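Do Shared Staplers Save Staples? A Term of Counting at Jelham
Design and Materials project, final report
Kwabena Issahaku
Supervisor: Erasto Magesa

3. Why we measured anything

The project began with a claim in the Prarunton stationery guide, which our department hands out to every first-year group. It says that one good stapler on a shared table wastes fewer staples than several cheap ones in people's bags. No source is given. I asked where the claim came from and was told it was common sense, so I decided to test it.

The study ran over the spring term, starting in February. For the first half, students used whatever stapler they had brought. For the second half there were 2 shared staplers, one in each workroom, and personal ones were put away. Staples were handed out from a single box and every strip was logged. Bent or jammed staples went into a jar and were counted at the end of each half.

4. Results

In the first half we used 3,456 staples. In the second half we used 2,706. The guide would call this a clear win for sharing, and at the first review two of my classmates did as well. I am less sure. The second half had fewer hand-ins, and the Lurnska group moved to submitting online part of the way through. I did not record how many documents were stapled, only how many staples left the box. This is the biggest fault in the study.

The jar is slightly better evidence, but only slightly. It held 210 staples at the end of the shared period. The jar from the first half was tipped into a bin before I had counted it, so there is no figure to compare it with.

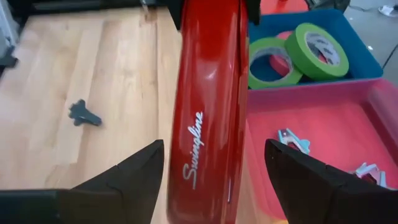 Figure 1. Red Swingline stapler beside the wooden tabletop.

5. What people said about the staplers

I asked both workrooms for comments. Most were about finding the stapler, and hardly any were about how well it worked. Several people said a bright colour made it easier to spot on a pale table. That sounds sensible, but we never tried a dull one under the same conditions, and the people who said it knew which answer I was hoping for.

One student praised the "solid feel" and said it must jam less. The jam log does not show this. It does not show the opposite either, as the log was left blank on many days when I know the room was busy.

The Polák method, which our course notes recommend for small user studies, asks for a short interview with each person after use. I managed this with the first workroom only. The answers were polite and nearly identical, and I have put them in the appendix without drawing anything from them.

6. What I would change

Count the documents. Keep both jars. Swap the two conditions halfway through so that the end-of-term rush does not fall on one side only. Erasto Magesa also suggested weighing the staple box each evening, which would have been quicker than logging strips and harder to forget.

Until someone does this, I would take the sentence about shared staplers out of the guide, or at least mark it as an opinion. The shared staplers are staying in the workrooms next term because people liked having them.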